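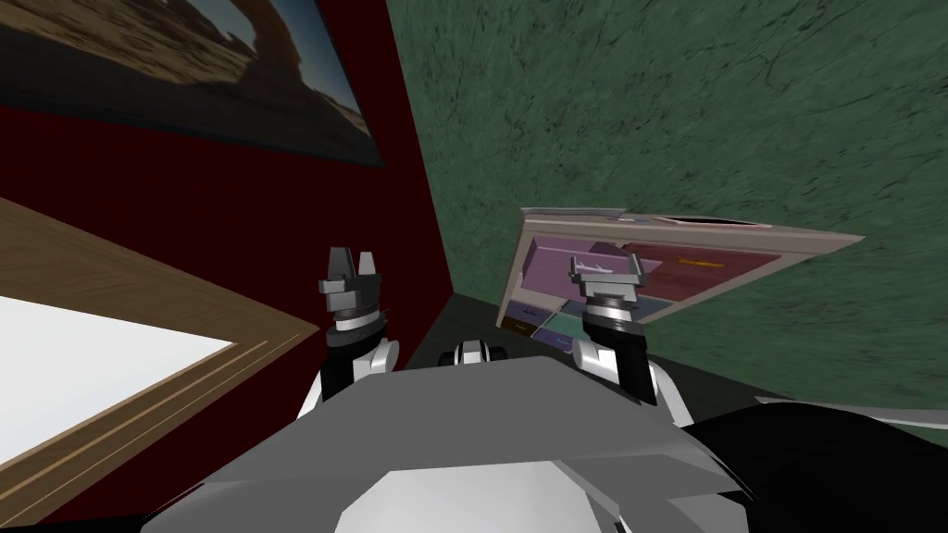 Handout 4: When the simulator says yes

Read this before the lab. It covers the Pellemholm fault, which is on the exam reading list and which the vendor's own write-up treats far too kindly.

Background. Stemcombe sold a two-arm controller that had been tuned entirely in simulation, in small furnished rooms with colored walls and pictures hung on them. The planner was run 1,612 times. The report lists 3 self-collisions, all marked "resolved." It does not say how they were resolved, or whether the same starting poses were ever run again. Keep that in mind when somebody quotes you the success rate.

What went wrong. At the Pellemholm site the robot was started with both arms raised and the grippers pointing up. The right arm was told to move across the body. It struck the left wrist, the controller read the contact as a heavy load, and it pushed harder. The arms stayed locked together until an operator hit the stop.

The official cause was "an unexpected payload reading." I don't accept that. There was no payload. The checker compared arm with body and arm with room, but the arm-with-arm test had been switched off to save 200 milliseconds per plan, and it was never switched back on. The reading was bad because the check was missing.

Kurnent, who did the outside review, asked for the log of settings changes. There wasn't one.

Points to argue about in class:

Raised arms look harmless because they are clear of the furniture. How close are they to each other, and which part of your code knows it?

A textured wall costs the renderer some effort and tells you nothing about contact forces. What did the nice-looking room prove?

Breathnach's notes call the stop button "a last layer of safety." At Pellemholm it was the only one – is that a layer?

For the lab, start from the arms-up pose. Turn the arm-with-arm check off, log the smallest gap between the wrists, then turn it on and repeat. Hand in both logs, with the settings file attached. Logs without settings will be returned unread.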